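Kilus Opens Its Practice Kitchen and Shares First Results on Everyday Chores

PAMHAM, June – Anyone who has ever stood at the counter at the end of a long day, looking at a pan that still needs washing and a supper that still needs making, has probably wondered when a machine might step in and help. At Kilus, we have been wondering the same thing for quite a while, and this month we are very happy to share what we have learned so far, along with the simulated kitchen in which we learned it.

The project is called Trultero, and it is a set of 75 household chores laid out in a computer-rendered home. Some of them are as plain as picking up an egg and setting it down again in one piece. Others string several steps together, the way real housework does – clear a space, move the pan, bring the food over, put the soap back where it belongs. Each chore was tried 1,000 times by our control software, with the objects shifted a little between tries so that nothing could be learned by heart.

Counter and floor in the Trultero kitchen, as rendered
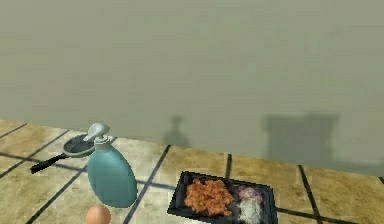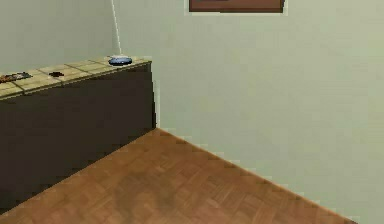 3 min read

So, can machines do the chores yet? Our answer is a friendly "some of them, some of the time." On the simplest jobs, such as moving a bottle from one part of the counter to another, the software did the work correctly in 615 of its 1,000 tries. We were pleased with that number, and we also know perfectly well that most families would not keep a helper who dropped the dish soap that often. On the longer chores the results were a good deal weaker, and there are a few, mostly involving chopped food, where we would rather come back next year with better news.

"People ask me all the time when they can have one at home, and I love that they ask," said Hervé Guérin, who leads the Trultero project at Kilus. "I tell them that a frying pan is easy to recognize and surprisingly hard to handle well. The handle sticks out, something is usually standing in front of it, and then there is an egg sitting close by that you really don't want to knock. My grandmother managed all of that while talking on the phone, so we have some way to go, but we are having a wonderful time getting there."

Working in simulation has let our small team try things that would be slow, costly and very messy in a real kitchen. A spilled tray of onion can be reset in a moment, and the tiles never need mopping. Of course, a rendered kitchen leaves things out too. Steam, grease and sticky fingers are all missing from Trultero for now, and we don't claim that a good score here means a good score in your home.

The next step is being taken with Masson, our partner for physical testing, which will repeat 60 of the chores on real counters with real groceries. We expect the numbers to go down before they go up again, and we plan to publish them either way – chore by chore, with the failed tries included.

Teachers, students and curious cooks who would like to look around the Trultero kitchen are warmly invited to write to the Kilus press desk in Pamham, where requests are read every morning.

75 shares | 6 comments

Related items
Kilus and Masson Agree on Shared Test Kitchen
Why Folding Towels Is Still Hard for Machines
Hervé Guérin on Eggs, Patience and Good Software
Shop-Floor Chores to Join Trultero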